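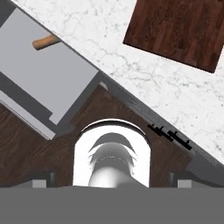 The robot has never met our drawers

2019-08-29

I've worked in the kitchen at Nikolaidis for long enough to have seen off a vacuum packer, a tablet rota and a dishwasher that was meant to email us. So when the company announced it was looking at a robot arm from Pitix, I went along to the briefing with my arms folded.

The kitchen they showed us was a simulation. White marble worktop, diamond tiles up the wall, a chicken drumstick sitting by itself on a round board. It's a handsome place and I'd quite like to live there. I wouldn't want to cook lunch for 128 people in it.

Marina Liapis, who runs our shifts, asked how long the arm had been practising. The man from Pitix told her it had done 2000 goes at opening and shutting drawers, all of them on the computer. He was pleased with that figure. I can't say what it's worth, as he didn't tell us how many of the goes worked, and when Marina asked he said he'd send something over. He hasn't yet.

Our own drawers run on metal slides that somebody bent years ago. The one under the bread slicer needs a lift and a shove with the hip. Evangelia Tsakiris has been doing that lift and shove since before I started and I doubt she knows she's doing it. I asked whether the simulated drawers ever stick. "We can add friction," he said. Fine, but friction isn't what's wrong with that drawer, and he'd have to come and stand next to it at half past eleven to find out what is.

What changes for us

On paper, the arm (they call it Samby, and I refuse to) takes over the fetching and putting away. Ladles, trays, small stuff. The slides said this "frees staff for skilled tasks". I wrote that down and then tried to think which skilled tasks I'm being kept from by putting a ladle in a drawer. Putting things away is the bit of the day when my back gets a rest. It's also when Evangelia and I sort out what's running low — she calls it out, I write it on the door.

There are 16 of us across the two shifts. Nobody from the company would say whether it'll still be 16 after the trial. They said "no plans", which I've heard before, about the Pelo site, and the Pelo site is flats now.

To be fair to the thing, I'd be glad of help with the heavy pans, and I said so. Lifting heavy pans isn't in the trial. Evangelia's wrists have been bad all summer and she put her hand up for the same reason. She got the same reply, more or less: maybe in a later version.

We did get shown the simulated arm at a drawer, which I watched with more interest than I'd meant to. I kept thinking how clear that worktop was. Ours has never had that much room on it between breakfast and four o'clock, and I've no idea where the person with the soup is supposed to stand.
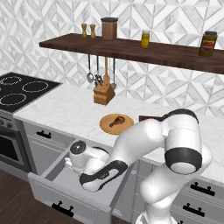
Will anyone lose shifts while the trial is on?

Marina has it in writing that the rota stays as it is through September. After that she's been promised a meeting, and she wants two of us from the kitchen in the room for it. I've put my name down, and so has Evangelia.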